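### 4.2 The open-day demonstration

The second part of the study took place during the June open day at Vosulo, where the arm was run in front of the public for the first time. The laboratory had until then tested the sorting task only with its own staff present. An open day brings changes that are hard to stage: people talk, children ask for the task to be done again, and the operator must explain the work while carrying it out. The aim was to find out whether the procedure described in Section 3 could be followed under these conditions without being rewritten.

The demonstration was held on the Sunday in a ground-floor room which had been decorated for family visits. The task was kept as it had been in the laboratory. Building blocks of different shapes and colours were placed on the floor near the wall, and the arm was to pick them up singly and place them in a plastic tub. No mat was laid down, and the blocks were not lined up beforehand. Visitors stood behind a low barrier and were given a printed sheet, prepared by Arnar Fogh, which set out the task in plain terms and gave the meaning of the spoken commands.

In all, 198 visitors signed the attendance sheet. They were admitted in 14 groups, and each group watched one full session. Two members of staff were present throughout - one at the controls and one beside the barrier to answer questions. The operator was asked not to step in unless the arm had stopped moving or a visitor had crossed the line. Sessions were not shortened when a pick failed, and the failed pick was explained to the group in the same way as a successful one.

The choice of blocks was discussed at length before the event. The set offered by Sarkitz was preferred to the moulded parts used in the earlier Bergmann trials, as visitors could be expected to know such objects from home and to judge for themselves which of them would be hard to hold. Flat-sided pieces give the fingers two parallel faces to close on. Wedges and arches do not, and the result depends a good deal on how the piece happens to be lying. Figure 6 shows the working area from the wrist camera, with blocks of both kinds on the floor.

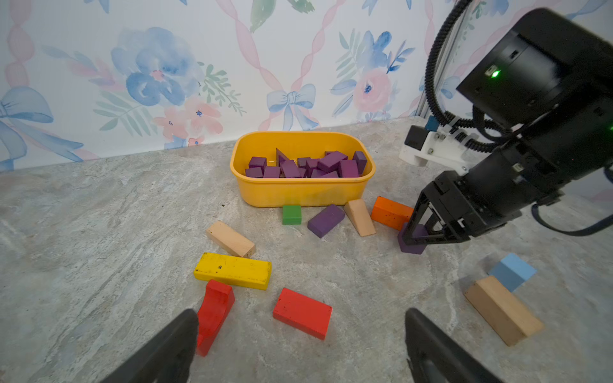

*Figure 6. Wrist-camera view of the working area, with the gripper at a purple hexagonal block and further blocks on the floor in front of the yellow tub.*

The wrist view was also sent to a screen beside the barrier. This had been planned as a small addition, but it shaped much of what visitors asked. Groups who watched the screen tended to ask why the arm approached a block from one side and not the other, while those who watched the arm itself asked mostly about speed and safety. Several visitors said that the task looked easier on the screen than in the room. We take this to mean that the close view hides the length of the reach, and we would advise other laboratories to show both views side by side.

Some weaknesses of the arrangement should be recorded. The barrier had been placed according to the Storkov guidance sheet used in our workshop, which assumes that all those present are adults, and smaller children could not see the floor over it. The room lights could not be dimmed separately, so glare on the floor varied with the time of day. The log was limited to 2000 entries and had to be saved by hand between the morning and afternoon groups - a step which was left out of the written procedure and has now been added.

The comments left by visitors are treated in Section 4.3. They were collected on paper at the exit, before the groups moved on to the workshop tour, and were copied out without correction.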